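Sorkthorpe gallery: table, shelf and spice containers

Dining and serving pieces, page 4

The Wata table and the Pimau table shelf were set up together at Sorkthorpe in June. This page covers the two pieces in use with a pair of spice containers. Dimensions, finish and care notes follow the pictures. The chairs and the matching bench have their own page and are not repeated.

The table has been in the range longer than the shelf. It was drawn by Bart Mertens as a plain rectangular top with no drawer and no extension leaf. The present version measures 1386 mm by 939 mm. The narrower side was fixed first, to allow two place settings opposite each other with a serving strip left between them. The length came from the boards.

The shelf is a later addition by Cayetano Aranda. It stands on the table and lifts part of the serving strip to a second level, so that small containers can be kept on top while the wood underneath stays in use. It has a matte black top and thin angled legs that spread slightly towards the two ends. No fixings go into the table. It can be moved along the top or taken away altogether, and most customers who have both keep it on the far half and work from the near side.

Height from table to underside of shelf is 100 mm. Earlier samples were lower and were withdrawn after complaints about cleaning underneath.

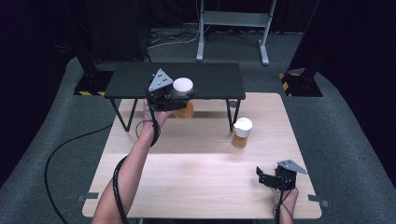
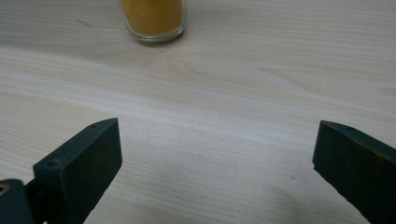 Pale wooden top with spice containers. The black shelf is in the first picture; the second is closer in, on the grain and the foot of a glass jar.

Table top

The finish is pale, between cream and beige, with tan streaks where the grain is denser. On this top the lines run mostly lengthways and bend gently as they go. The closer picture also has a rounded, cathedral-like figure below the jar, with its loops drawn out to the right. Figure of this kind is normal in the boards used for the Wata and is not matched from one table to the next. Buyers who want straight grain throughout should say so when ordering. It can be supplied, with a longer wait.

Short grey lines and small darker marks may be seen on some tops, and there is one at the upper left of the closer picture. Marks of this sort are not treated as a fault if a fingernail does not catch in them. If it does, send a photograph with the number stamped on the underside of the table.

The lighter band running diagonally across the same picture is a matter of how the grain takes the light. It changes with the position of the window or lamp - the stain and the lacquer are even across the board.

Shelf

The black finish is the only one offered. A white version was tried and dropped, as rings from jars and oil bottles were hard to remove from it. The black top marks less but shows flour and dust more clearly, and needs a dry cloth between uses.

Lift the shelf with both hands. Sliding it will wear a line in the table finish over time. Felt pads are supplied in the box and are fitted by the owner. Check them twice a year and replace any that have gone hard.

The legs reach a little beyond the line of the top at each end. Allow for this when placing tall items close beside the shelf, and set them down slightly in front of it if space is short.

Containers

The containers in the first picture have white rounded lids and amber bodies. The jar in the second is clear glass with a thick base, filled with an orange-yellow powder of the turmeric kind. The shelf was planned round the Calvo spice jar, which has a diameter of 69 mm, but other small containers may be used on it.

Ground turmeric and paprika stain pale wood. Wipe up spilt powder dry before using any water, working towards the edge of the table. A damp cloth used first will carry the colour into the grain. If a yellow patch remains, leave that part of the table in daylight for a few days before trying a cleaner. Do not use bleach on the top or on the shelf.

Glass jars may be put down directly on the wood. The foot should be clean, as grit caught under a thick glass base will scratch when the jar is turned. Hot jars need a mat.

Floor

The table is set on grey carpet. Levelling feet are included for hard floors and can be left off on carpet, where they tend to sink. Check the top with a spirit level after the first week and again after moving the table. A shelf that rocks usually points to a twist in the table frame and not to uneven shelf legs. Loosen the four frame bolts, let the table settle, and tighten them in diagonal order.

Ordering

Table: Wata, fixed top, stock code 939.
Shelf: Pimau, black, sold singly.
Jar: Calvo, clear glass, sold singly or with a lid set.

Both pieces can be seen at Sorkthorpe on Wednesday afternoons. Offcuts of the table wood are available on request for comparison with flooring.

Next page: chairs and bench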